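Odds and Ends from the Sewing Table

Welcome back, friends! I've been going through my fabric shelves since October, and I do get attached to these things – every piece seems to want a good long look before I can fold it up and move on to the next one.

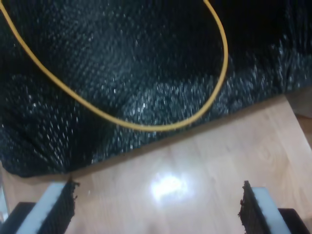
Dark, nubby and full of little silvery glints, with a loop of thin yellow cable over the top. I do love how that yellow sings out against it!

Erhan Keskin wrote in to say that bumpy fabrics like these are better rolled than folded, and that he keeps his on old cardboard tubes, well away from the iron.

I may just try the tubes, Erhan, once I've cleared the bottom shelf – that one is all corduroy.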